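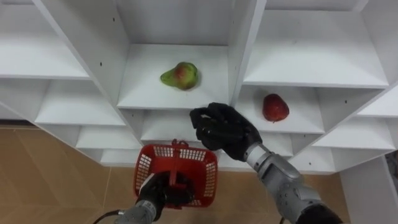
House rules for a fruit-fetching robot

I have read the Nindbridge guide to home handling robots, all 200 pages of it, and most of it is sales talk. A few rules are worth keeping. I've added my own where the guide goes quiet.

1. One piece of fruit to a spot, with bare shelf around it. The guide says crowded shelves are fine. Try it with ripe pears and get back to me.

2. Clear the other shelves before you start. A pear lying on its side on plain white board is about as easy as this job gets, so begin there.

3. Keep the hand off the fruit until it has stopped moving. Round things like a mangosteen go farther back than you'd like, and a hand that comes up from below has to clear the front edge of the shelf first. 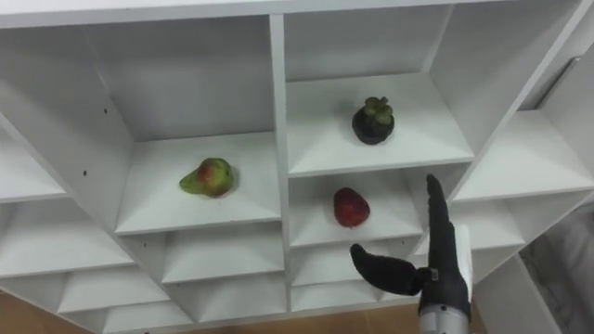

4. Basket under the shelf, open side up. Tendel sells a padded liner. A folded dish towel does the same work.

5. Don't trust "food safe" on a glove or fingertip - ask what it was tested with. Thomas Cattaneo wrote to Benedetti in October and got a brochure back.

6. Stay within reach of the stop button for the first 10 runs, whatever the box says. I still do.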